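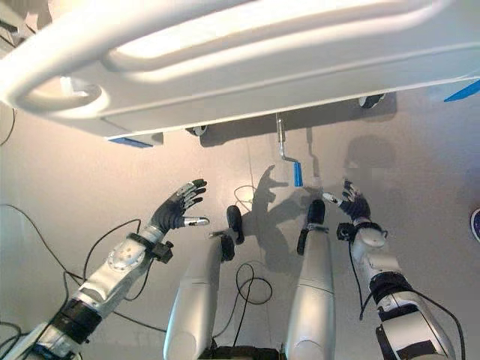

Search this blog
Search

31 Jul 2018
Posted by Gaetano Martinelli
Print this page | E-mail this to a friend

My brother-in-law had the ticket first, but his shift was changed, and so it was me who drove 116 kilometres on Saturday to see a robot turn a crank. My wife asked me if I am sure that this is the whole program. I said there would be also coffee.

The open day was at Omitz, in the new part of the industrial area in Pesetti. If you go there one day, do not follow the navigation after the roundabout, because it sends you to the old gate, which is locked on weekends. I was not the only one standing there. A man in a delivery van showed us the right way, and I arrived just when they were handing out the badges.

They let in 65 people for the morning and divided us in two groups. My group began with a talk in the canteen by Ms. Grønli, who leads the work on hands. She talked quickly and I lost some parts, but one thing I understood very well. She said that for a long time her team gave the robot easy things to hold, like cubes and bottles, and that a crank is a different problem. A cube you pick up and it goes where your hand goes. A crank goes only where the crank wants. If your hand makes a slightly different circle, you fight with the metal, and either the grip slips or a finger is overloaded.

I worked 2 years in a shop where we adjusted everything with hand cranks, and I never thought about this. Your wrist does it for you. On Sunday I tried it slowly with our old coffee grinder in the kitchen, and it is true, the handle rolls inside your fingers all the time. Please try it at home!

Then we went to the hall. The robot was working at a big white unit on small casters, with a bent crank and a blue grip. I expected a fence or a glass wall, as in the factories, but we had only a line on the floor and a young technician who told the children very politely to step back. There were many black cables. I like this about a real laboratory, it looks like behind my television.

The robot has two arms and its hands have proper fingers and a thumb, dark grey, with silver pieces at the joints. What surprised me was how careful it is before it touches anything. The hand comes close, waits, comes a bit more. A girl beside me whispered "now, now, now" each time, and each time it was not yet. When finally the fingers closed on the blue part, people clapped, and I clapped too.

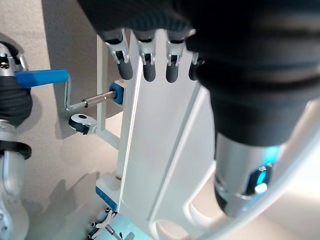

One hand on the blue handle, the fingertips of the other just over the white panel.

After this they did it again several times. Once the hand closed too early and caught only air. The technician stopped everything, looked at his screen and started over, and he did not look embarrassed. Ms. Grønli told us that the failed tries are kept together with the good ones. Somebody asked how long until it can do this in a real workplace, and she answered that she does not give dates any more — she gave one in the past, and her colleagues still remind her of it.

I asked why the other hand stays open in the air when only one is needed. I was a little nervous about my English, but she understood me at once. They want both hands ready, she said, because later one should steady the unit while the other one turns. 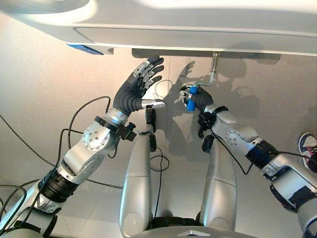

The right hand closed around the grip, with the left one open.

The demonstration was 60 minutes and I would have stayed longer. At the end you could put your own hand in a sensor glove and see the fingers move on a monitor, but the queue was mostly children and I did not want to take a place from them.

The coffee was good, by the way. The parking is free, only the signs are bad.

There will be another open day in December, with a new project called Priltis. On the leaflet there is just the name and a drawing of a door. I have already asked my brother-in-law to check his shifts, and this time we will ask for two tickets.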